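How to plan a budget for hand-held grippers and their spare parts

When we started at Paju, I made the budget in one evening and it was wrong by January. The price of the grippers was correct. Everything that stands next to the grippers was missing. I write down how I do it now, so the next person who orders for a small workshop can begin from a better place.

Step 1. Write the work before the price.
Take one page and describe what the hands must do: which objects, how heavy, on which kind of table, how many hours in a day. Our page said 12 hand tools, two shifts, small household objects. Please do not open any catalog before this page is finished.

Step 2. Divide the costs into "once" and "again".
Once: the tool bodies, the chargers, the mounting plates, the cases. Again: finger pads, screws, threaded inserts, cables, cleaning cloths. In my first table the second group was one line with the name "various". It became the line with the most questions.

Step 3. Ask for the price of the pad alone.
Many sellers give a price only for the complete finger. Oltside did this with us, and Bernd Thiele had to write to them three times before they separated it. If the pad is fixed with its own screws, you should be able to buy it alone or print it yourself. Ask also if left and right are the same part. This makes your stock simpler.

Step 4. Decide when a part is worn.
Agree on it with the operators and write it down. Our rule has two points: change the pad when the gripping face is no longer flat, or when an object slips two times in one shift. White scratches on the edges are only cosmetic and we do not pay for them. Loose threads or bits of plastic we remove at the end of the shift.

Step 5. Make the spare parts line.
We keep 8 pairs of pads on the shelf and order again when three are left. For the first year I reserved 600 euros for pads and inserts, and the total with the tools came to 3,076 euros before tax. Piret Mets checked the table and asked me to add transport, which I had forgotten also the second time.

Step 6. Keep a small log.
Date, tool number, what was changed, who changed it. Justinas Juška keeps ours on paper beside the charger. When you ask for money next year, this log is your best argument, so copy it every month into the budget file.

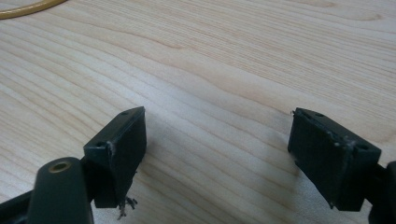 For the second year I plan to put the cables on their own line too, and to ask Urketti for a price on the inserts before the summer.

Contact: Paju workshop office | © Paju | Back to top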